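Filed under: Kitchen & Laundry > Table Linen

Print this page | E-mail this to a friend

Looking after tablecloths (the cotton ones, the wipe-clean ones and the one you inherited)

I wrote a bit in January about getting candle wax out of a runner and the post bag went slightly mad, so I'm doing the whole subject properly. I love a tablecloth. I grew up with one on every surface, including the top of the freezer, and I've ruined enough of them to have opinions.

Start with the spill, because that's why most of you write in. Blot, don't rub. Use something white and plain – an old pillowcase is lovely for this – and press from the outside of the stain towards the middle so you don't spread it. Red wine wants cold water straight away and then a soak. Salt is fine if it's all you've got to hand, but I've stopped bothering with it. Tea and coffee come out with warm water and ordinary washing powder if you catch them the same day. Turmeric is a devil. Wash it as well as you can, then peg it out in full sun and leave it there, and do it again the next sunny day. My neighbour Alcides Fagundes taught me that one after I dropped a ladle of dal at his birthday lunch, and it was gone after three goes on the line.

Gravy and butter are a different business. Washing-up liquid, neat, worked in with your thumb, left for as long as it takes to drink a cup of tea, then rinsed with the hottest water the label allows. Do that before the cloth goes in the machine and never put it in the tumble dryer until you've held it up to the window and checked. Heat sets grease and then you're stuck with it.

Candle wax: freezer first, scrape off what you can with the back of a knife, then brown paper and a warm iron. Keep moving to a clean bit of paper. If there's colour left behind, a dab of surgical spirit usually shifts it (try a corner of the hem before you go at the middle!).

Now, wipe-clean cloths. I've got a Munby one that I bought at the market and it's had a hard life. Don't fold it. Creases in coated cloth turn into cracks, and once crumbs get into the cracks it looks grubby for ever. Roll it round a cardboard tube, pattern side out. Wipe it with a well wrung cloth and a tiny drop of washing-up liquid, and then go over it again with plain water or it dries sticky. Never put a pan down on it straight from the hob, even for a second, even on a folded tea towel. I have a perfect saucepan ring on mine to prove it.

Ironing is easier if you do it damp. I take cotton and linen off the line early, roll them up like a Swiss roll and leave them for an hour. Iron the back first and the front second, and if it's embroidered lay it face down on a towel so the stitching stays plump. For a checked or lined cloth, pull it square before you start. Two people, one at each end, and a good tug along both directions. If you iron it crooked the lines will look drunk on the table and you'll notice at every single meal.

Which brings me to size. Measure the table, then add the drop twice over, once for each side. I like a short drop for everyday so it doesn't end up in everyone's laps, and a long one for best. A thin cloth slides about on a polished top, so put an old flannelette sheet underneath, cut smaller than the table. It saves the wood too, and plates go down much more quietly.

Colour is up to you, of course, but I'd say a pale cloth with a simple line through it is kinder than plain white for daily use. Greens and blues are easy to live with and they look fresh with almost any crockery. 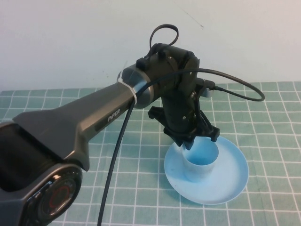
Pale green with a thin light line.
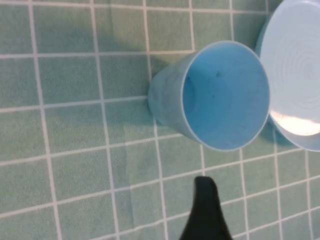 How do I stop a coloured cloth fading in the wash?

Turn it inside out, wash it cool with a liquid made for colours and dry it in the shade. Save the strong sun for turmeric.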